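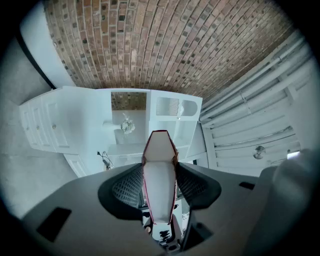
About Trestia

We sell secondhand cabinets, sideboards and dressers, and we try not to say too much about them. If you have shopped for old furniture lately you will know why. Everything is "timeless". Everything has "character", which as far as I can tell means a drawer that sticks.

Trestia started in a rented unit in Prurnach with 2000 dollars and two dressers, one of which we still have because the price was silly and we were slow to admit it. We moved to Karby when the lease ran out. The shop is at 56 Peng Street, ground floor, with a ramp at the side door.

What we deal in is mostly painted storage: big white units with panelled fronts and small round knobs, glazed doors up top, a counter in the middle where people put a vase of flowers and then, within a week, the mail. We like these pieces. We are less sure about some of the claims made for them. A large cabinet will not make a small room feel bigger. It will hold your plates. White paint shows every fingerprint, and the "easy wipe" finishes we have tried were about as easy as any other paint. Raised moulding collects dust in the corners and you will be in there with an old toothbrush twice a year.

We also have doubts about brick. White against old brick looks good, and we get asked for that look more than any other. But old walls are seldom straight, so a tall unit may stand flush at one end and leave a gap at the other. Measure at floor level, at counter height and at the top before you come in. An open section with no back will let the brick show through, if that is what you are after - it will also show the outlet you forgot was there.

How we work

Each piece gets a written condition sheet. If a knob has been replaced, the sheet says so. If we don't know how old something is, we write "age unknown" and leave it at that, even when a guess would raise the price. We do not distress furniture. People can do that at home for free.

Delivery is by two people and covers Karby and Prurnach. We carry to the room you choose, but we don't fix units to walls, and a tall cabinet should be fixed. Please arrange that with someone who knows your kind of wall.

You can return a piece within two weeks if it comes back in the state it left. We don't refund the delivery charge.

We close for stocktaking in February. We don't have a newsletter or a loyalty card, and the prices on the tags are the prices.

Page last updated 2026-03-28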